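8 May 2023

Metmont hymn book, text repair, continued.

Picked up at hymn 74, where I stopped in February. The scans from Irkel are clean enough for line work but the stress marks over the vowels drop out below 300 dpi, so I am still checking them by eye against the D'Souza transcript.

Three readings changed:

Hymn 74, verse 2: "kept" restored for "wept". The transcript has "wept" in the text and "kept" in the margin, and the margin agrees with the psalm being paraphrased.

Hymn 88, verse 4: the long line is two short ones run together by the printer. Split after "morning". The metre now matches the other verses.

Hymn 112: refrain left as printed. I had wanted to drop the repeated "and still", but the Tondico leaflet repeats it too, and the leaflet is earlier. The repetition probably marks a breath in the singing.

The larger question is the silence marks. The printer uses a small open circle between verses in 9 of the hymns and nothing in the rest. I had treated it as ornament. In the Tondico leaflet the same sign comes with the rubric "wait here", so it is an instruction to the congregation and belongs in the edition. Encoded as a pause element, no duration given. Earlier files need a second pass for this - the first script stripped them as noise.

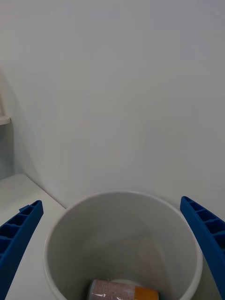
Second pass run on hymns 1 to 74 only. It recovered the circles but also caught two letter o's standing alone at line ends, both vocatives. Corrected by hand and the pattern tightened to require a blank line on each side.

Still open: whether the commentary should cite the psalm numbers in the Hebrew or the Greek order. D'Souza mixes them without saying so. Hebrew for now, Greek in brackets.

Next: rerun from 75, then proof the refrains aloud.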